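Callimham House: Laundry and Clothing Room
Progress report to the Virnby Fund, second period, closing in July
Prepared by Édgar Guzmán

Summary

The grant pays for the washing, sorting, folding and return of residents' clothes in the long-stay rooms at Callimham House, and for staff time to do the folding in the bedrooms instead of in the basement. Bedroom folding now runs in all 28 rooms. At the close of the last period it was running in the upstairs rooms only.

Work done in the period

Staff handled 712 bags of clean clothing. Bags come up from the dryers before 10 a.m. and are emptied onto the bed in the room they belong to. Each bed is dressed with its mat first, so that clean clothes don't sit on bare bedding. Garments are shaken out one at a time, laid flat, folded and stacked by type. Shirts go on one stack and trousers on another. Socks are paired last.

The change from basement to bedroom folding was made to cut down on clothes going to the wrong person. We recorded 71 misplaced items in the first period and 40 in this one. Most of the 40 were plain dark trousers and socks with no name tape. T-shirts with prints on them are rarely misplaced, as residents and staff recognize them.
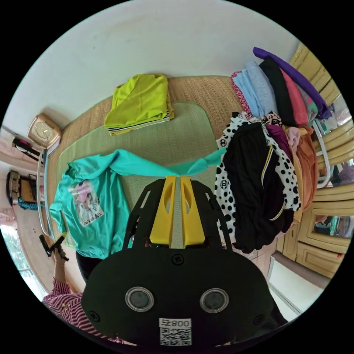

Folding on the bed: a turquoise T-shirt laid out on the green mat, with a folded lime-green shirt behind it.

Name tapes

Tapes have been ordered from Emuletti and the first delivery is in use. They are ironed on inside the collar or waistband. Knitwear has to be sewn by hand, and this is slow. We expect to finish the winter clothes before the weather turns, but we don't expect to finish the blankets in the same period.

Folding method

At the start of the grant each member of staff folded in their own way, and stacks made by two people didn't fit the same shelf. We now use one fold for T-shirts: face down, sides in to the width of the shelf card, sleeves back, then in half and in half again. Trousers are folded leg to leg and then in thirds. A card showing both folds is kept on each linen cart.

The T-shirt fold took longer than expected to settle. Thin cotton slides and has to be smoothed twice. Staff on the early shift asked to leave out the second half-fold for the larger sizes, and we agreed. Those shirts are kept on the wide shelf.

Rooms and equipment

The straw mats have held up well. They are wiped down after each use and aired by the window. Two have fraying edges and will be rebound. Shelf cards were cut from leftover board at no cost to the grant. The second linen cart is still waiting for a wheel.
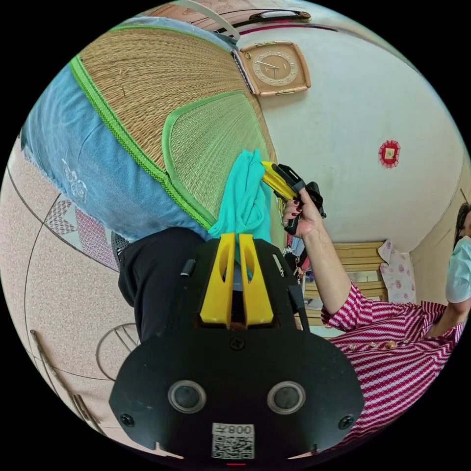
Brayan Puma wrote back on the draft of this report that the time allowed per room is too short when a bag holds mostly shirts. He asked that the allowance be set by the bag and not by the room, and that the late shift stop leaving unfolded trousers for the morning. He also pointed out that the shelves in the Erděs wing are shallower than the rest, so the shelf card is the wrong width there.

We accept the first point and will move to an allowance per bag at the start of the next period. Trousers left over from the late shift are now written on the handover sheet. New cards for the shallow shelves have been measured but not yet cut.

Spending

Staff time is in line with the budget. Name tapes came in slightly over, owing to a second order of the small size. The difference was met from the amount set aside for mats, and no change to the total is requested.

Next period

Finish taping the winter clothes. Rebind the two mats and repair the cart. Cut the new shelf cards. Start the count of misplaced items again from zero on the first day of the period, using the same form, and send the figures to the Fund with the next report.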